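# Acceptance

Gromberg sold the Lilteo by subscription, service included, and the Brarmont store had it on trial until 2 Jul 2020.
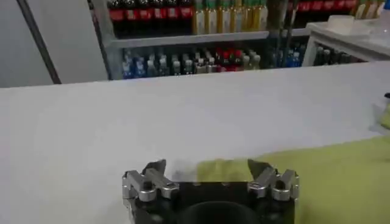 What did the subscription cover?

Parts, labor and one jaw replacement per term. Cloths were billed separately.

The inspector read the clause twice and opened the log. Cycle 811 was marked complete. Under it, in the field reserved for fault codes, the unit had entered a line of text: REQUEST EXTENSION OF TRIAL.

She checked the manual. Codes ran from 50 to 73. Code 65 was unassigned. She entered 65, signed the form and set the term to twelve months.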